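Uketton Tap Water Hardness Readings

Data card and README, release two

This dataset holds hardness, pH and temperature readings taken at kitchen cold taps in Uketton and the neighboring district of Alva. Readings were made by residents with a drop-count titration kit and entered in the Pindato web form. The release replaces the first one, which mixed German and US hardness units in a single column. 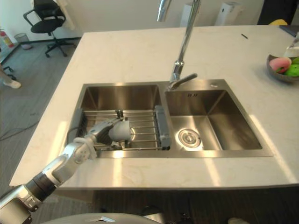

Malathi Kamath

Contents

readings.csv: one row per sample
sites.csv: one row per tap, with supply zone and pipe material where known
kits.csv: reagent lot and opening month for each kit
notes.txt: free-text remarks, lightly edited to remove names and street numbers

Files are UTF-8, comma separated, with a header row. Decimal separator is a period. Missing values are empty cells. The string "NA" appears only in notes.txt, where it was typed by contributors and left alone.

Fields in readings.csv

site_id: text key, matches sites.csv
kit_id: text key, matches kits.csv
month: name of the month, in English
hour: local time to the nearest hour, 24-hour clock
hardness_mgl: total hardness as calcium carbonate, mg/L
ph: read from strip, in half units
temp_c: water temperature at the tap, degrees Celsius
softener: yes, no or unknown
flag: see Quality flags

Sampling procedure

Contributors ran the cold tap for two minutes before filling the sample tube. Aerators were left in place. Where a filter jug or an under-sink cartridge was in use, the sample was drawn from an unfiltered outlet. If the home had no such outlet, the site was excluded. Samples were titrated within 15 minutes of being drawn. Those left longer were discarded and drawn again.

The endpoint is a change from red to blue. Contributors were told to record the drop at which the last trace of red went, and to swirl for a few seconds between drops near the end. Each drop corresponds to a fixed step, so hardness values fall on a grid and should not be treated as continuous. 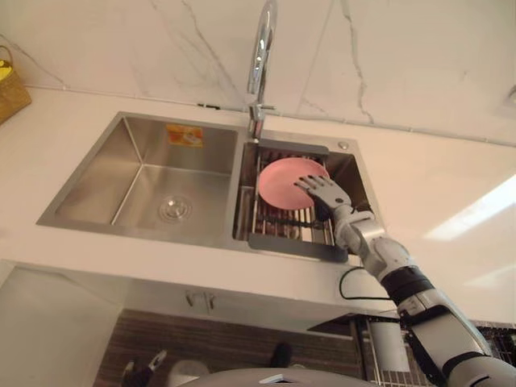

Quality flags

0: no known problem
1: endpoint uncertain, reported by the contributor
2: kit past its use-by month
3: softener status changed during the series
4: value above 800 mg/L, kept but not confirmed

Flag 4 rows come mostly from two taps at the Alva end of the supply. Entries above 1000 mg/L were taken as unit errors and removed. Where more than one flag applies, the higher number is stored. Deok-su Ko assigned the flags by hand for the first release, and a script now reproduces them apart from flag 3.

Known limitations

Coverage is uneven. Older houses on the hill are well represented and apartment blocks are not. Strip pH is coarse and should not be used to compute a saturation index. Zone boundaries in sites.csv were traced from a paper map and may be wrong near the reservoir road.
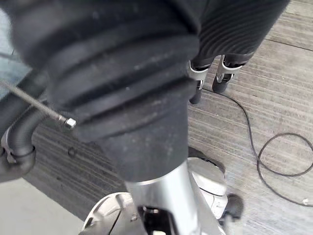 Dalia Baranauskienė has pointed out that the two-minute flush hides the effect of household plumbing, and that a first-draw sample taken before anyone uses water in the morning would be more useful to people worried about old pipes. The objection is accepted. A first_draw column is planned, but first-draw samples will not be merged with the present series.

Repeatability

A subset of taps was read twice by the same person within 48 hours. Pairs are linked by the suffixes a and b in site_id. Most pairs agree to within one drop. Disagreements of two drops or more were checked against the kit record and, in the majority of cases, involved reagent lots opened before December. Unai Cordero recalculated the pairs with those lots left out, and the script is in the tools folder.

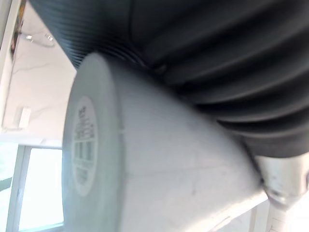 Oval label on the gray end face, with ribbed hose across the top.

Loading

The files open in any spreadsheet program. Set site_id to text on import, or leading zeros will be lost. The Seritel import template used for release one does not work with the new column order.

Changes since release one

Single hardness unit throughout
kits.csv added
hour column rounded to reduce the risk of identifying households
Duplicate entries from the web form outage removed

Reuse

Free to use and adapt with credit to the Uketton water group. Please cite the release number. Corrections go to Yuzhen Wei through the issue tracker, with the site_id and the month of the reading in the title.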